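Search reviews, places, bags...
Search

Flondier Weekender bag, 2 trips in
Rodrigo Pastor

Bought it in April for hotel hopping, finally used it properly. Two nights at the Proletti, then a room over a bakery in Kirnent. Fits under a bus seat, just. Shoulder strap is great – wide, doesnt slip. Side pocket too small for a water bottle, annoying at the station. Zipper caught on the lining more than 3 times, always at checkout.

Held shoes, a jacket, 400 pages of paperback. No wheels, so think twice if your hotel is uphill. Mine was. The Rao bag my sister has is lighter but teh handles dig in.

Would buy again, on sale. Wouldn't take it for a week.

14 shares · 2 comments

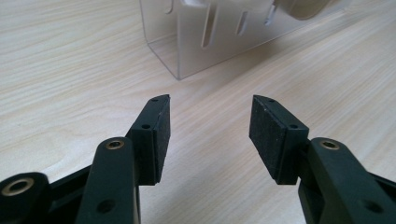
Packing it for a short stay

Shoes first, soles down. Jacket rolled on top. Chargers in the end pocket – passport somewhere else.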